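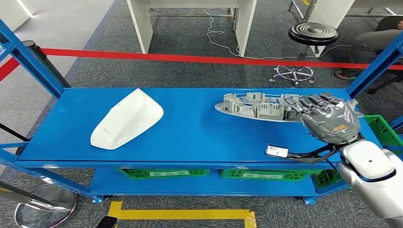

I have been taking my car apart in the evenings for most of the winter, and I want to write down how it has gone while I still remember the order of things. It is a fifteen-year-old hatchback with a rattle somewhere in the back that I first heard in October. What I knew about car interiors before this would have fitted on a postcard. I now know that most of what you touch inside a car is a thin moulded cover, and that the interesting side is the one facing away from you. A grey panel with raised ribs and clips all along its back, like the one on the blue shelf, tells you far more about how it comes off than the smooth side ever will. If you can find a picture of the back of a panel before you start pulling at the front, do that first.

The rattle was the reason for starting. It came on at low speed over rough ground, mainly on the lane between Skorkley and the main road, and it stopped when I braked. For a while I blamed the parcel shelf. I took the parcel shelf out and drove without it for a fortnight and the rattle carried on. Then I blamed the jack, which lives under the boot floor, so I wrapped the jack in an old towel. Then the rear seat belts, then the number plate. I drove to work with the back seats folded and then with them up. I kept notes in the back of a diary and they are mostly the word "still".

A garage in Worside had a look at it when the car was in for its MOT. They were decent about it. They said it wasn't anything to do with the suspension, it was safe to drive, and they could go looking for it at their hourly rate but they wouldn't advise it on a car of that value. I thought that was fair. It passed with one advisory for a tyre.

So I did it myself, slowly, mostly on Friday evenings and the odd Sunday.

## Tools

I bought a set of plastic trim levers, which cost less than a takeaway and have been the most useful thing in the whole job. Before that I used a table knife wrapped in tape, and there is a mark on the tailgate cover to show for it. Apart from the levers I used:

- a Torx screwdriver set
- a head torch
- a magnet on a stick
- a muffin tin for screws
- masking tape and a pen

The muffin tin was my own idea and I'm pleased with it. Each hollow gets one panel's worth of screws, and a bit of masking tape next to it says which panel. The flaw is that you have to put it somewhere you won't kick it. I kicked it in January and spent an evening sorting two lengths of black screw by holding them up against each other.

I also bought spare clips. They break, particularly when the car is cold, and there is no point being careful enough to save every one. The ones I got were from a seller called Flavent, in a mixed box, and more than half of them fit nothing on my car. The next time I'll take an old clip out first, measure it, and buy that size only.

## Taking the boot to bits

The tailgate cover came off first. It has two screws hidden inside the pull handle and the rest is clips. The manual I was using, a second-hand one from the market, says to release the clips "working progressively around the edge". In practice you pull one corner until it makes a noise that sounds expensive, and then you pull the next bit.

Behind it there was nothing loose. There was a wiring loom taped to the metal, some foam, and a dead wasp.

The side panels in the boot took three evenings. They overlap each other, so that the panel you want is always held down by one you don't. To get the left side off I had to remove the sill cover, the seat side bolster and the lower part of the pillar trim. The seat belt runs through a slot in the pillar trim, so you can't get that piece right away from the car without unbolting the belt. I didn't want to unbolt the belt. I'm happy to get a panel wrong, but I would sooner leave anything to do with seat belts to someone who does it for a living. I let the trim hang on the belt and worked round it.

Under the left panel I found a pen, a parking ticket from before I owned the car, a hair grip and a good deal of sand. None of these was the rattle. I drove round the block with the boot stripped to bare metal and the noise was awful, everything boomed, and I couldn't have heard a rattle if it had been in my pocket.

That set me back a bit. I left it alone for two weeks and drove about with the panels in the spare room.

## Finding it

What worked in the end was a rolled-up blanket. I put the panels back one at a time, and after each one I drove down the lane with the blanket pushed up against a different part of the car. When the blanket was against the right-hand side, above the wheel arch, the noise stopped. When I moved it, the noise came back. I did this four times to be sure.

It was the car jack's little handle. Not the jack, which was in its towel. The folding handle is kept separately in a pocket behind the right-hand panel, held by a rubber strap, and the strap had perished. I had looked at that pocket on the second evening and seen the handle sitting there and thought, good, that's where the handle goes.

I replaced the strap with a loop of bicycle inner tube. It took less than ten minutes, most of it spent finding the scissors.

## What it cost

I kept the receipts. The levers, the screwdrivers, the clips, the manual and a tube of trim adhesive I never opened came to £36. I also had to replace one panel, the right-hand boot side, which I cracked across the bottom on a cold night by kneeling on it. That came from a breaker's yard and it is a slightly different grey. You only notice with the boot open in full sun.

The yard was the best part of the job and I'd have gone again for no reason. It's on the industrial estate behind the canal. They write the stock number on everything in yellow crayon and mine still says 3704 on the back. I rang first, they said they had one, and when I got there they had one. The man on the counter told me to warm it up indoors before fitting it, which I did, by leaving it against the radiator in the hall for a night. It went in without any trouble. If I had done the same with the original I probably wouldn't have cracked it.

The Đỗ bakery is on the same estate and sells pork rolls until two in the afternoon. I had one on the wall outside with the panel propped next to me, and then another for the drive home.

## Things I would do differently

I would take more photographs. I took 14 over the whole job, and most of those are of screws I already understood. The ones I needed were of the wiring before I unplugged the boot light, which has two connectors that look the same. They aren't the same. I had the boot light coming on with the rear wiper for a day.

I would label the panels on the back with tape as well as the screws. Left and right are obvious when a panel is in the car and much less obvious when it's upside down on a bed.

I would not work below five degrees. The plastic goes hard, the clips snap, and your fingers stop telling you how hard you're pressing. An hour at lunchtime on a mild day got more done than a whole evening with the head torch on.

And I would press and tap everything before removing anything. You can find out a lot by sitting in the back seat with a rubber mallet while the car is parked.

The car has done 227 miles since I put the last panel back and the lane is quiet. There is now a faint squeak from the front passenger door when it's windy. I have had a look at the back of that door card in the manual, and there are nine clips and a screw behind the reflector. I'm leaving it until it gets warmer.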